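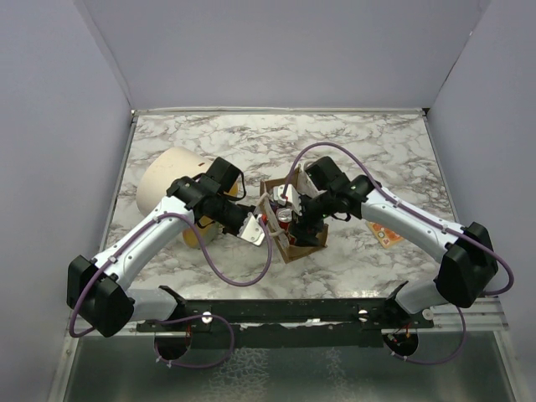
A crumpled box is finished as a box and should go in the recycling, according to a reader who wrote in after my last post on mailing small parts. The reader's argument was that corrugated board gets its strength from the flutes, a crushed flute does not recover, and any weight saved on new packaging is lost again on extra padding.

The first two points are correct. I disagree with the third, at least for small boxes carrying light contents, and I have kept enough notes to say where I draw the line.

Small brown boxes go soft in the flaps and sides well before anything else happens to them. The flaps get bent back each time the box is opened, and the score line starts to delaminate. On a box with a brown outside and a lighter tan inside, the wear is easiest to find on the inner face, where the liner creases before the outer one does. Run a thumbnail along it. If the crease is only in the liner, the panel still has some stiffness. If the board folds freely at a place where there is no score, the flute is gone there and the panel should be treated as paper.

My sorting rules, as of February:

Corners first. Vertical corners carry most of the stacking load. A box with four sound corners and poor flaps gets reused. A box with good flaps and one collapsed corner does not.

Flaps second. A torn flap can be taped. A missing flap can be replaced with a flat piece of board cut to the inside dimensions and laid over the contents before closing.

Sides last. Creases running with the flutes matter less than creases across them. For contents under 63 grams I ignore side creases altogether.

For tape I use Gelix paper tape, the 70 mm width. It is wider than a small box needs, but one strip covers the center seam and most of a damaged flap edge. Plastic tape holds better on day one and pulls the liner off the next time the box is opened, so a reused box gets one more trip out of it at most. Starch glue on the inner flaps works too, if there is time to let it set under a weight. I rarely have the time.

Void fill is crumpled paper, packed from the bottom corners up. The usual mistake is filling the top only, which leaves the contents free to drop when the parcel is turned over. Fill the corners, place the item, then fill the sides, and close the flaps against slight resistance. If the flaps bow upward, take some out. A bowed lid loads the tape constantly and soft board will let go of it.

One note on work surfaces. A hard, smooth top is better for this than the felted bench mat I used to have. A marble pattern in white and gray also hides pencil marks and scuffs, though it is a poor background for finding small gray washers. Bare board slides on a smooth top, so hold the box low, near the base. Gripping it by a tired flap is how a tear starts.

The log for the Titico spares now has 674 parcels in it, new and reused boxes together. I have not separated the damage reports by box type yet. The early entries don't record it, and the Sidmont shipments were repacked by the carrier, which makes them useless for comparison. I may discard those and start from the first parcel where I wrote down the corner condition.

Still to test: whether a strip of board glued inside a weak corner is worth the extra minutes. I have cut the strips but have not glued any.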